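Page updated February 14, 2009. Prices are in US dollars and don't include shipping.

# Rikitz Visitor Permit Printer

The Rikitz prints day permits for visitor parking. It sits on a counter, runs from a wall outlet, and makes a permit when the clerk types in a plate number and picks a permit type. It doesn't need a computer. Towns, apartment buildings, clinics and schools use it where guests have to show something on the dashboard.

- Rikitz printer, desk model: $459
- Rikitz printer with locking base: $537
- Permit paper, case: $59

Both models print the same permit. The locking base bolts to the counter and has a keyed paper door. If the printer will stand in a lobby or anywhere the public can reach it, order the locking base. It can't be added later.

## What prints on the permit

Every permit shows the plate number, the zone, the start time, the expiration time and a serial number. The expiration time is in the largest type so an officer can read it through the windshield. Your town or building name goes across the top. There is room for two lines of your own text at the bottom, and most buyers use them for the phone number of the parking office and a reminder to place the permit face up.

You can store up to 26 permit types. A type is a zone plus a time limit, such as Zone B, overnight. Each type can have its own short name on the display. Types are set up from the supervisor menu, which opens with a code. The code on new units is on a card in the paper tray. Change it before you put the printer into use.

The printer keeps a log of serial numbers and plates. The log can be printed at the end of a shift or copied to a memory card. The card isn't included.

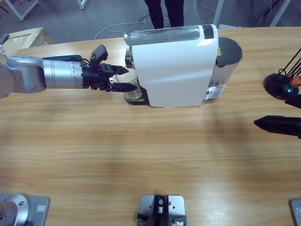 The Rikitz goes on any flat, level surface close to an outlet. Leave a hand's width behind it for the power cord and enough room in front for the permit to come out without bending. The case is matte white plastic and wipes clean with a damp cloth. Front desks tend to have drinks on them, and liquid in the paper slot is the most common repair we see. A clear glass cup tucked right up to a coffee machine, as on the wooden table here, is fine for the coffee machine. Keep cups at least an arm's length from the printer. Damage from spills isn't covered by the warranty.

Don't place the unit in direct sun. The case won't mind, but the paper darkens if it gets hot, and a roll left in a sunny window will come out gray along one edge.

## Paper

Use Grerberg heavy permit paper. Register paper will fit in the tray but curls on a warm dashboard and turns hard to read by the afternoon. The Grerberg paper is stiffer and has a pale green band down the left side, which helps officers tell a visitor permit from a store receipt when they walk past.

To load paper:

1. Lift the lid, or unlock the paper door on the locking base.
2. Drop the roll in with the loose end coming off the bottom.
3. Pull a few inches past the cutter.
4. Close the lid until it clicks.
5. Press FEED once.

If the permit comes out blank, the roll is in upside down. Turn it over and press FEED again.

Plain white rolls are available on request for buildings that use a colored holder. Please don't tape permits to the inside of the glass. The tape lifts the print.

## Setting the clock

The clock has to be right or the expiration times will be wrong, and the town will end up voiding tickets. Set it from the supervisor menu under TIME. Units shipped before last June don't change over for daylight saving time and have to be set by hand twice a year. Newer units have a setting for it, which is turned off when they leave us. To check which kind you have, hold down the MENU key while the unit is on. If the second line says AUTO DST, you have the newer one.

A small battery keeps the clock running when the power is out. Replace it when the display shows LOW BAT. Log entries are kept even if the battery is dead.

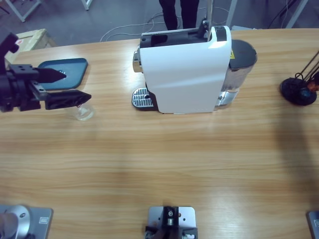 One apartment manager in Prerkmont wrote to say that the printer had worked well for overnight guests but that the keys were small for anyone typing plates all evening, and asked if a full keyboard could be plugged in. It can. There is a round keyboard port under the rubber cover on the left side, and any standard PC keyboard with that plug will work. USB keyboards won't, with or without an adapter. The function keys pick the first permit types on your list, so put the ones you use most at the top.

The same letter asked about plates from other states. The plate field takes letters and numbers only. Leave out dashes and spaces. If the state matters in your town, turn on the state field in the supervisor menu and the clerk will be asked for it each time.

## Working with enforcement

The Rikitz doesn't talk to handheld ticket writers by itself. If your officers carry Nnaji handhelds, the log can be copied to a memory card and loaded at the start of a shift. Permits printed after that won't be on the handheld, so officers still need to look at the dashboard. Tell them to check the expiration time first and then the zone. A permit with a zone code that isn't on your list should be reported to the office with its serial number.

Lost permits can be reprinted from the log. A reprint keeps the first expiration time and has an R after the serial number. You can turn reprints off.

## In the box

- Printer
- Power supply and cord
- One starter roll
- Two keys and four bolts (locking base only)
- Setup card with supervisor code
- Printed manual

Send us your town or building name when you order and we will load it before the unit ships. Names longer than the permit is wide will be split over two lines. Artwork such as a town seal can be loaded too, but it has to be solid black with no gray areas, and fine lettering inside a seal usually fills in.

## Warranty and repair

The printer is covered for one year, parts and labor. The cutter blade and the clock battery aren't covered. For repairs, call before you ship anything. Take out the paper roll and the memory card, and on locking models include a key. Units that arrive locked without a key will be held until we get one.

Loaner units are available to towns with a service plan. Loaners are desk models only.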